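Wultent Arm Simulator, school licence: a term with the robotics club

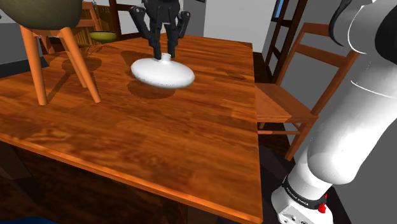 Our club at Dindwood meets after lessons until 5.30 and has 16 places, though the licence is sold for up to 30 seats. We bought Wultent in January, when it became clear that we were not going to afford a real arm. The school licence cost us £400 for the year. This review covers one term of use with pupils in Years 9 to 11.

Installation took an afternoon. It ran on every machine in the computer room except the four oldest, which opened the program and then closed it again. Support replied the next day and told us to turn the shadows down in the settings file. That worked, but there should be a menu option for it.

The program comes with a set of rooms and a library of objects. We used the dining room for most of the term. The task we set was to bring the gripper down over a white vase on the table, pick it up by the neck and put it down somewhere else without knocking anything over. Pupils can drive the arm with the keyboard or write a short script. Most started with the keyboard and moved to scripts by the third week.

The vase is a good choice of object. It has a wide body and a short, narrow neck, so a small error in position matters. Over the term the club logged 181 attempts at the task, and 172 of them were scripted. The log saves as a plain spreadsheet file and we had no trouble opening it.

The object library is less tidy. Things are not always sensibly scaled, and the room builder will let you stand a three-legged stool on the dining table next to a bowl. The younger pupils liked this. It does make useful obstacles, but there is no quick way to clear them all and start again.

The graphics are good enough. Wood grain and shadows look fine, and the shadow under an object helps when judging height. The camera controls are poor. Zooming is jerky and the view resets every time a script is run, which was the most common complaint in the club.

The printed workbook is by Gralivden and is sold separately. The first half is clear. The chapter on joint angles assumes more maths than our Year 9s have, so we wrote our own sheets for that part.

We also tried the free version of Dolan for two sessions. It loads faster, but it had no saved logs and only one room.

We will renew in June. Four stars out of five, with one off for the camera.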